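Flu in the House: Quick Tips for Whoever Is Still Standing

4 min read

Typing this fast, second kid just went down. Same house rules we've used every winter since we moved to Modthorpe, plus a few from readers.

Pick the sick room first. One room, door shut, window cracked if it's not freezing. Put the trash can right by the bed, lined, with spare bags folded in the bottom under the liner. Tissues. Water. Phone charger. Saves you 200 trips.

Thermometer: wipe the tip with rubbing alcohol, let it dry, put it back in the SAME place. Ours lives in a mug on the fridge. Write down the reading and the time. Also every dose of medicine, what and when. You will not remember at 3 a.m. whether you gave it at 12 or at 2.

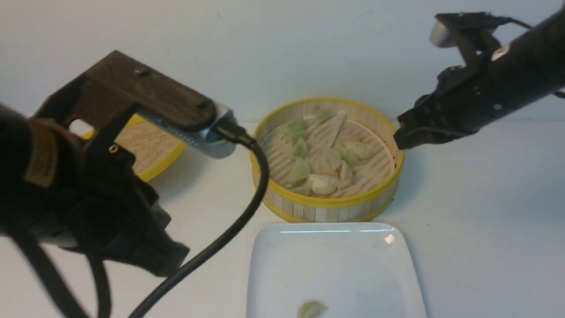 Black cable looping down over the white table.

Cleaning vs. disinfecting. Two jobs. Soap and water first, get the crud off, then the disinfectant. Then leave it wet for as long as the label says. Most people wipe it dry right away (I did for years). Read the back of the bottle, the times are all over the place.

Never mix bleach with anything but water. Not ammonia, not vinegar, not the toilet stuff. Fresh batch every day, it gets weak. Window open.

Stuff that gets missed:
- light switches
- fridge handle
- faucet, toilet flush lever
- remotes (wipe hardly damp, take the batteries out)
- the banister
- pill bottle caps
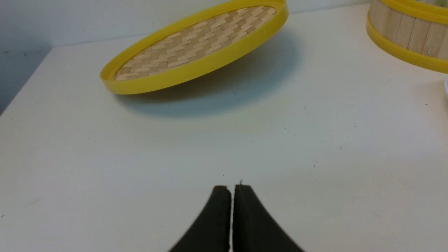 Do the handles twice a day, morning and after supper. Rest of the house can wait. Floors can really wait.

Rags. Keep a stack of old washcloths just for this, a 12-pack from the dollar store is fine. One use, then in the wash bucket. Sponges are no good here, they sit damp and you end up wiping the same germs onto the next thing.

Laundry: dont shake it. Roll it up, carry it away from your face, straight in. Warmest water the tag allows, and dry it all the way. Wash your hands after loading, before you touch the clean pile. Consuelo Ventura wrote in to say she keeps a pillowcase on the doorknob as a hamper and washes the whole thing, pillowcase too. Stole that.

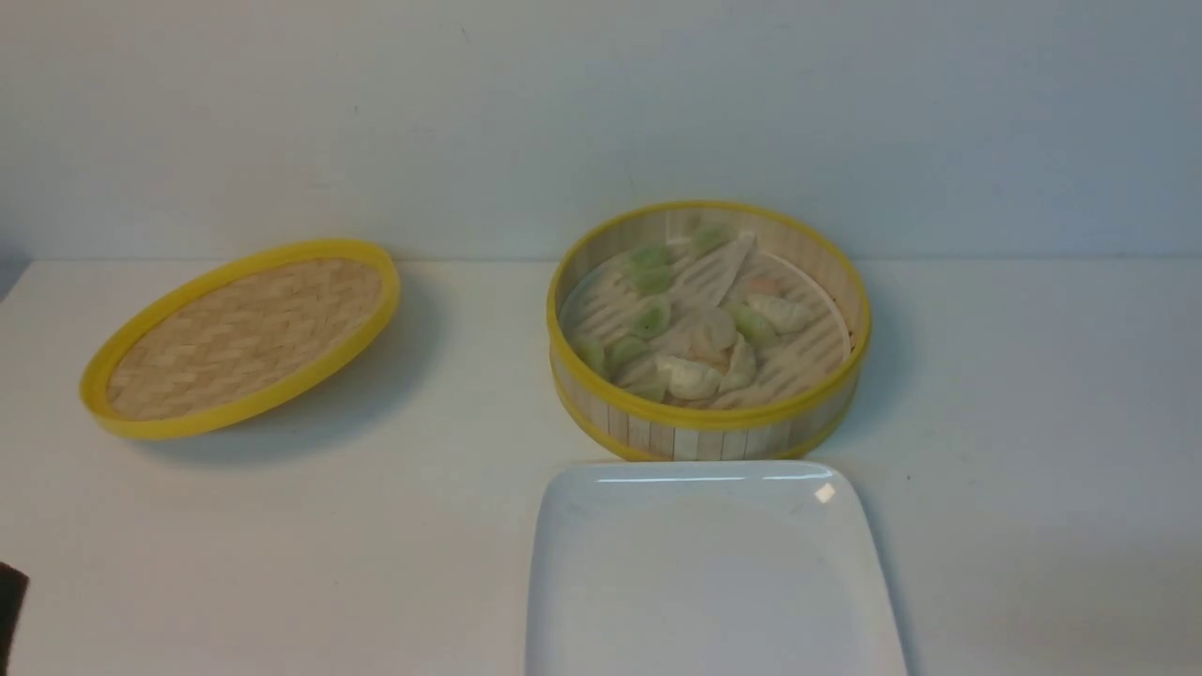
Food. Small and boring. Broth, rice, toast, applesauce. Freeze broth in a muffin pan in January when you're well, pop out one puck at a time. Popsicles count as fluids. If somebody can't keep any fluids down, is hard to wake or is having trouble breathing, quit reading tip pages and call a doctor.

Dishes don't need anything special. Hot water, dish soap, or just the dishwasher. Don't share cups though. Tape with a name on it works, or a different color for each person.
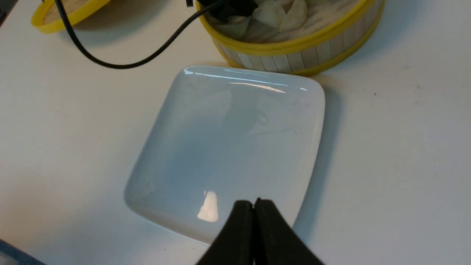

Square white plate with rounded corners.

When can they go back? Our school says 24 hours with no fever and no fever medicine. Check yours.

After: new toothbrush, or at least keep the brushes from touching in the cup. Change the pillowcases. Empty the humidifer, scrub it, dry it, put it away dry or it'll be disgusting next time. Check what ran out and put it on the list now. We're out of tissues and the grape stuff.

Vomiting bug is a whole other page, working on it. Hand gel isn't much help with that one, use soap.

Contact: Themba Maluleke, Modthorpe | © Skomness Home Tips | Back to top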